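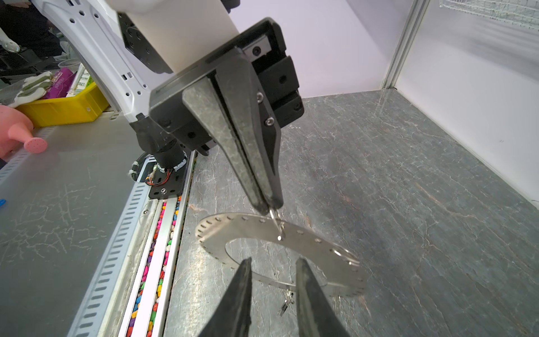 The second quarter wage report for the Flemgate district was received this morning and reviewed in full before the staff meeting. It records a net gain of 1504 positions over the prior year, and the accompanying statement describes this as a strong result. The tables at the back support a more careful reading. Of the new positions, nearly half carry fewer than 28 hours a week, and few of those include health coverage. A worker in such a post commonly holds a second one. The key ring has become a fair measure of this kind of employment: keys hung from a metal plate with a row of holes around its rim, a hole to spare for the next employer. The report counts each of those jobs once and does not record how many belong to the same person.

Home | Entries | Working Papers | About the Office | Contact
Search this site Enter keyword Go

Entry of 8/13/25, continued. Aniela Sadowski presented the payroll figures at ten. She advised that the July numbers should be held back until the revised hours are in, and this was agreed. Tadeusz Cieślak asked whether the office intends to publish median pay alongside the total count of jobs. I replied that it does, and that the draft will be changed accordingly. The average is pulled upward by the seven senior appointments at Imanside and gives a false picture of what an ordinary household there is bringing home.

In the afternoon a call was held with Gwenllian Prydderch regarding the closing of the Śliwiński packing line. The firm has stated that its output will not fall. I see no reason to doubt this. Output at the Pasto plant rose for four quarters after a similar change, while the wages paid out there declined in each of them. Growth in sales and growth in pay were once treated in this office as a single subject, and several of our older papers still read that way. I have asked Lucyna Dudek to mark the passages concerned.

Randa Qudah has objected to the phrase "good jobs" in the opening section, on the grounds that it is not defined anywhere in the text. The objection is sound. She proposes a test based on rent, under which one full-time wage must cover a two-bedroom lease in the same district. I am inclined to accept it, though the lease data for Imanside are thin and will need to be requested again.

Draft returned to Aniela at five with comments on the first two sections. The third remains unread.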